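Delacroix Household Help Desk
Ticket 913
Subject: Milk smell in down jacket after grocery delivery, and creased cartons
Status: Solved
Opened: 13 Apr 2020
Product area: Groceries / Laundry advice

I have two problems which are maybe one problem. In my last grocery order was pure milk in 250 mL cartons, 16 of them, and several came with creases in the front. I carried the bag home against my jacket. The next morning the jacket had a sour smell at the left sleeve and a stiff place near the cuff. I would like to know if the creased cartons are safe to drink, and how I clean the jacket without washing all of it.
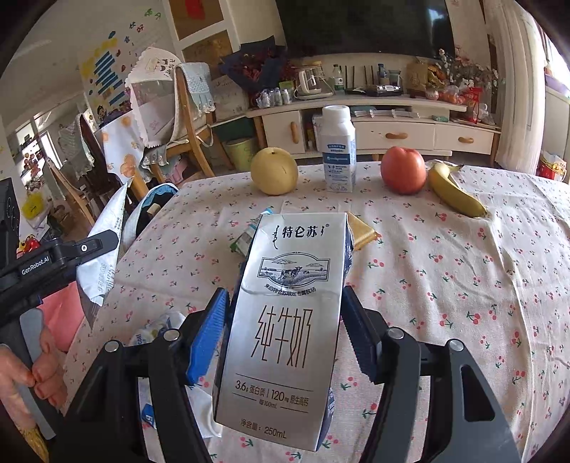 Vira Melnychuk
Customer, Elton building

I have put the groceries out on the table to check them. The fruit is good, I have no complaint for the pear, the apple or the banana. The milk in the plastic bottle with the screw cap I turned upside down over the sink for a minute and nothing came out.

With the cartons I did as follows:

1. Wiped every carton with a paper towel and looked at the towel.
2. Pressed softly on the sides.
3. Stood them on dry newspaper for the night.

In the morning one carton had left a wet ring on the newspaper. It has a very small hole at the bottom fold, so I threw it away. All others left the paper dry, also the ones with creases. The print says net content 250 mL and 3.6 g protein per 100 mL, and I mention the protein only because my neighbor told me that this is why milk becomes stiff in fabric. Is she right?

Now the jacket. It is filled with down and I am afraid of the washing machine. Last June I washed another one and the filling went into hard balls, which I never could separate again. I have collected in a plastic basin the things that need some care by hand, and there I also keep wipes for down clothes.
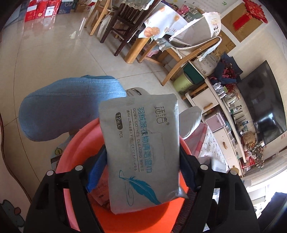 I have not used them before. The packet says 12 pieces and in English "Down clothes cleaning wipes" and "Open", the rest I can't read. My questions are if such wipes are enough for milk, and if I should use first water. I do not want to make a big wet circle on the sleeve.

Reply
Tsz-kin Chiu, Groceries

Dear Vira, thank you for checking so carefully. A crease in the front of a carton is not a problem as long as it is dry and not swollen. Please throw away any that feels round and hard like a small pillow. The leaking one we credit to your account today. I will forward the jacket question to Clotilde.

Reply
Clotilde Roussel, Laundry advice

Your neighbor is right, milk protein dries hard. Use cool water only, warm water can set it. Dampen a white cloth with 300 mL of cool water and one drop of mild soap, press it on the stiff place, and repeat with a clean part of the cloth. Then take one wipe and go from outside the spot to the middle. Finish a little over the nearest seam so you get no ring. Hang the jacket in moving air, and when it is dry, clap the sleeve between your hands to open the down. If there is light blue knitwear in the same basin, keep it away from any red or orange fabric while it is wet.

Reply
Vira Melnychuk

I did the cool water two times and then one wipe. The stiff place became soft after the first round. The smell was still there in the evening, a little weaker. There is no circle on the outside, but inside the cuff I found a yellowish line that I had not seen before. Should I open the lining?

Reply
Clotilde Roussel, Laundry advice

Please don't open it. The milk ran into the cuff and dried there. Turn the cuff out, do the same steps from the inside, and leave it turned out until it is fully dry.

Reply
Vira Melnychuk

The line is gone and the smell also. The sleeve needed longer to dry than I thought, it was still cool to touch on the second day. I see the credit in my account. For the next order, could the milk be packed in a separate bag from the fruit, and standing up?

Internal note
Krum Dumitrescu, Packing

Added to customer notes: milk upright, own bag. Seven other orders from the same round checked, no leaks reported. Closing.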